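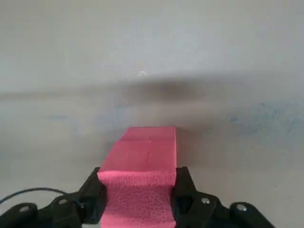
A block of pink foam between the gripper fingers.

Ikechukwu Adeleke has a spreadsheet he would rather I didn't photograph. It has a tab for the arms, a tab for the benches they are bolted to, and a third tab headed "Everything else", which is by some distance the longest.

Adeleke plans equipment spending at Bondden, a contract packing business in Clatholm that handles small, awkward goods: gift sets, stationery, soft toys, display samples. Its owners want to know whether robot arms could take over part of the hand work. He has been asked to tell them what that would cost, and I had come to ask whether he believed his own answer.

"I believe the first tab," he says. "A price for an arm is a price for an arm. After that I'm guessing, and I'd like people to know I'm guessing."

The salesmen, he says, talk about payback. Every quotation he has been sent includes a chart with a line crossing another line, and he has yet to see one where the lines fail to cross. When he asked one supplier what happened to the chart if the arms ran for half the hours promised, he was sent a brochure.

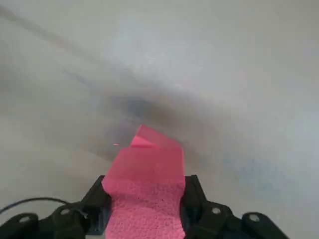 Grippers are where he thinks most first budgets go wrong. A set of fingers that copes with a stiff carton may be hopeless with anything that gives when it is squeezed, and Bondden's work is full of things that give. Spare fingers are cheap enough taken singly. He has put down 1,000 pounds a year for them anyway, along with pads, screws and cables, and expects to be told it is too much.

"Then they can show me a year when it wasn't spent," he says. "Fingers wear. Somebody drives one into the bench. You want the spare in a drawer, and you don't want to be ringing round for it with a job half done."

Lærke Kirkegaard, who runs the packing floor and joined us for the second half of the conversation, is harder to persuade than he is. She has seen equipment come in before. A labelling machine bought from Redum in a good year now stands under a cover by the loading door, and she brings it up twice.

"It did what it said," she says. "It did it on one size of box. We stopped getting that size of box."

I put it to her that arms are meant to be more adaptable than that. She agrees that they are meant to be.
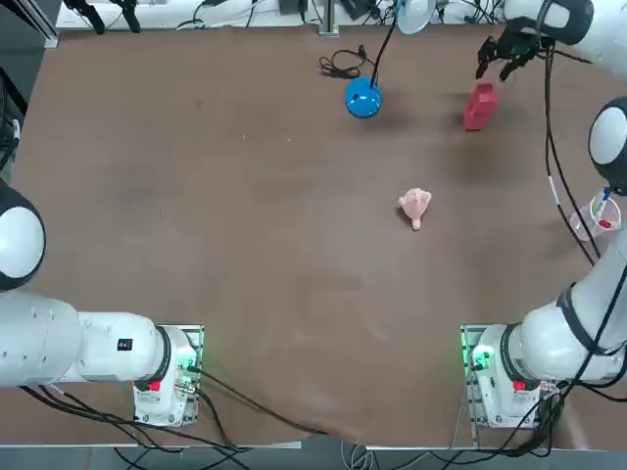 What she wants counted is setting-up time. A person moved from pens to toys needs a few words and a full tray. An arm moved from pens to toys needs someone who knows how to prepare it, and that person has a wage, takes holidays and may leave. The draft plan has two people trained, which she calls the bare minimum. Adeleke would like more and can't find the money.

Software is the other sore point. Arboleda, whose package came out best in his comparison, charges by the year, and he has pencilled in 2,000 pounds without much faith that it will stay there. The quotation holds the price for the first term only. He rang to ask about the second and was told it would be "in line with the market".

"I asked which market," he says. "They said they'd come back to me."

There is also the question of floor space, which doesn't appear in any quotation at all. Two arms on a bench need the bench, the rail, somewhere for the boxes and power supplies to live, and room for a person to get in and untangle things — and all of it comes out of Kirkegaard's packing area. She has asked for the lost space to go in as a cost. It is now a line in the third tab, with a question mark beside it.

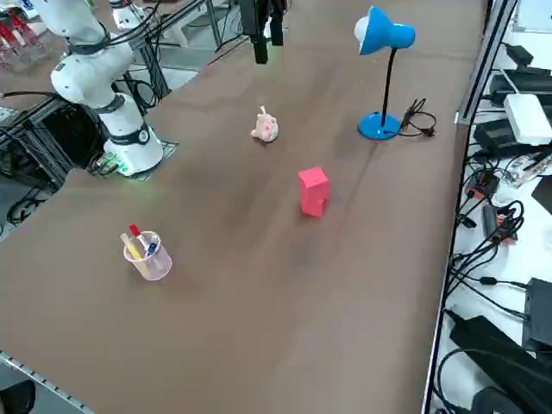

So would either of them buy? Adeleke says he would rent for a season, on one product, and write down every stoppage with the name of whoever dealt with it. He would leave the payback chart out of the report. Kirkegaard would wait until after October, when the Christmas orders are in and she can see who is free to be trained.

Neither option was on the list the owners drew up, which had "pilot line" and "full line" and a box to tick beside each. Adeleke has added a third box in biro.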